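Thursday, after lunch

Board for the Plendon order. Glue-up out of clamps this morning, squeezed-out glue scraped off while still rubbery, way easier than waiting. One strip sat proud by a hair, knocked down with the card scraper. Used the Grudine glue again, no complaints, but the lid is gummed shut, someone buy a new bottle.

Sanding: started too fine like an idiot, went back. 80, 120, 180, then 300 by hand with the grain. Mohandas says 300 is a waste under oil. Maybe. Feels nice though.

Strips run light and tan, order got swapped on one of the tan ones vs. Krisztina's sketch. She looked, says leave it, stripe across the middle is better than what she drew. Fine by me, not ripping it apart.

Rock test on the flat bench: tiny bit of movement at one corner befor lunch, can't feel it now. Check agian tomorrow when the heat's been off all night.
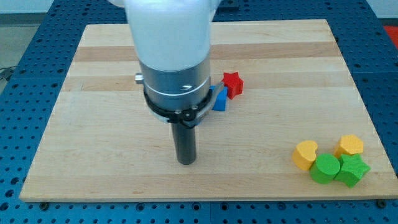

Oil: Jalholm, thin coats, wipe off after 20 min. Do the underside first this time!! Last one cupped and I'm pretty sure that's why. End grain gets a third coat.

Still to do
- ease the edges, block plane, two passes
- ask Krisztina about feet or no feet
- job number 1168 on the tag, not on the wood

Rags flat on the rail outside to dry, NOT in the bin.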